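Sourdough loaf keeps splitting down one side — what am I doing wrong?

4 min read

Hiya everyone, long-time lurker and first-time poster so go easy on me. I've been making the same white sourdough since we moved out to Plallside and for months it was lovely, nothing fancy but a decent loaf. Then a few weeks ago every single one started bursting along the side, down near the base, while the slash I've made on top hardly opens at all. It looks like a badly shut suitcase.

What I do: 300 g of water, a good dollop of starter (I never weigh it, sorry), strong white flour from the Ó Dálaigh mill and a bit of salt. Mix, leave it, fold it a few times when I remember, shape it before tea and bake it once the kids are in bed. I used to leave it in the fridge overnight but I've stopped doing that as there's no room. It goes in a lidded pot, oven as hot as it'll go, lid off halfway through.

My mother-in-law says it's the flour. My husband says it tastes the same so who cares. I care! I'm supposed to be bringing two loaves to a christening do in Oltudton at the end of April and I'd like them to look like I meant it. Is it the shaping, the slashing, the oven? Any thoughts very welcome, including "buy one from the shop".

Muireann Ó Ceallaigh

Posted Friday, April 2, 2021

Marisol Wojcik

I'd put money on it being underproved. You've told us yourself what changed — you used to give it a night in the fridge and now you don't. So the dough is going in with loads of puff left in it, the crust sets, the inside is still growing and it pushes out wherever the wall is thinnest. Low down on one side is very often where your seam ended up.

Try this before you go changing flour or buying anything. After shaping, leave it on the side until a floured finger leaves a dent that fills back in slowly. If the dent springs straight back at you, it isn't ready, go and watch something. At this time of year in my kitchen (north-facing, draughty, horrible) that can be a good three hours. In August it's barely one. The clock's not a lot of use to you, I'm afraid, and I know that's annoying with kids and bedtimes to work round.

Then the slash. Most people are far too polite about it. One long cut, a bit off centre, blade held almost flat so you're lifting a flap, and go deeper than feels sensible. I did shallow little criss-crosses for my whole first year and had exactly your problem. If the dough drags when you cut it, twenty minutes in the freezer firms up the skin nicely and makes it much less of a fight.

And do weigh your starter! I'm not telling you off, I was the same, but a dollop in February and a dollop in April can be very different things, particularly if you've changed spoons. I settled on 43 g because that's what came out of the jar the day I made the best loaf of my life, and I've been superstitious about it ever since.

One more thing, check how you're putting it in the pot. Seam underneath, smooth side up. If it rolls a bit on the way in, you'll get a weak spot facing sideways and off it goes. A sling of baking paper sorted that for me. Cut it wide enough to have two handles and lower the whole thing in. I burnt the same knuckle three weekends running before I worked that out.

For the christening I'd bake the day before and leave them uncut in a clean tea towel. Don't wrap them in plastic or you'll lose the crust. If they've gone a bit leathery by morning, ten minutes in a hot oven brings them back. Do a practice run the weekend before with both loaves on the same day, because the second one always sits about longer than you planned and behaves differently.

jallico_baker

get a jallico pot. had mine years, never had a split. also 1000 g batches are easier than small ones imo, i just make one massive loaf and freeze half

breadandscrape

Agree with the underproved answer above. I'd only add that it's worth sticking a cheap oven thermometer in, as mine was running miles hotter than the dial said and the top was setting before the loaf had a chance to rise. I turned it down a notch, kept the lid on ten minutes longer and things calmed down a lot. Same flour as before, same starter, so I wouldn't let your mother-in-law have that one just yet. Good luck with the christening.

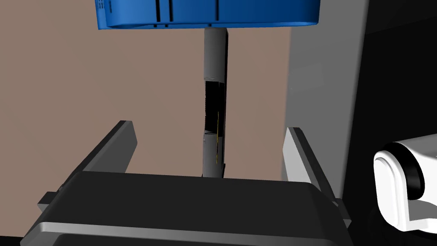

Muireann Ó Ceallaigh: Thank you all so much! I cleared a shelf in the fridge (goodbye, chutney) and did the finger dent thing as well, and last night's loaf opened along the top for the first time in weeks. There's still a tiny crack by the base but I think that's me being timid with the blade. Going deeper on Sunday.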